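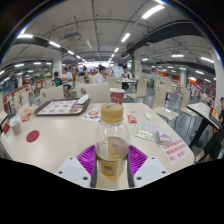 A bottle on the cream-colored table.

Dradonura Reissue Project: Progress Report to the Skarnska Fund
June 2024

Hi all,

I promised you a proper update once the transfers were done, and they're done! Well, nearly. Both sides of the first album are transferred, the second album is transferred apart from one reel, and I've listened to so much Gukis in the last few months that I hum the bass lines in the supermarket.

Quick reminder of what you're paying for: two out-of-print Gukis albums, remastered from the original tapes, pressed on vinyl with a download, plus a booklet. The label is still just me (Dradonura has a new logo but no new staff), with outside help for mastering and sleeve design.

The tapes

We got 18 reels out of storage. I'd budgeted for fewer, so the transfer bill went over, more on that further down. Most of them played fine after baking. The one holdout is the reel with the closing track of the second album, which sheds badly every time it's threaded up. The studio wants to give it one more bake and then try a single pass at half speed. If that fails we have a safety copy on cassette, a generation down and a bit dull on top, but usable.

The nice surprise was a reel marked only "Nepia" in pencil. I assumed it was a scrap of somebody else's session. It's a complete live set from the Nepia club, 34 minutes long, with two songs that never made it onto any record. The drums are too loud and the singer is a little under pitch on the first number and I love it anyway. The band have heard it and are happy for it to come out, so I'd like to include it with the download. I'm not asking for extra money for this, just your okay, as it wasn't in the original application.

Mastering

First album is finished. I sent back the first version because it was too loud and squashed (the quiet intro on side A had become a not very quiet intro), and the second version was lovely. I've played it on the good speakers, the kitchen radio and in the car. Test pressings are ordered. Second album starts as soon as we know where we stand with that reel.

Sleeves and booklet

The front covers are being rebuilt from clean copies of the original LPs, as the artwork films are long gone. The blue on the first album is a pain to match and we're on our third proof. The booklet text is drafted, too long, and being cut. Lyrics are in. I still need permission for a couple of the tour photos.

Money

Transfers came in over budget by 200 dollars. I've covered that from the printing line by dropping the spot varnish on the covers, which I never really wanted in the first place. Everything else is on budget, and we've spent roughly 62 percent of the grant. The pressing plant wants its deposit for album two before the summer break, so that'll be the next big invoice you see from me. Receipts are in the shared folder, sorted by budget line this time, sorry about last time.

Timing

Album one should still make the date in the application. Album two I'd like to move to December, which gives the plant room for a repress if the test pressings come back noisy. I know that's later than we agreed. It also puts it right in the gift season, and the shops I've talked to liked that idea a lot.

What I need from you

A yes or no on the Nepia set. A yes or no on the new date for album two. And your current logo as a vector file, please, because the one I've got goes fuzzy when the printer blows it up for the back cover.

I'll put test pressings in the mail for anybody who wants one, so tell me if you own a turntable!

Thanks again for all of this,
Dradonura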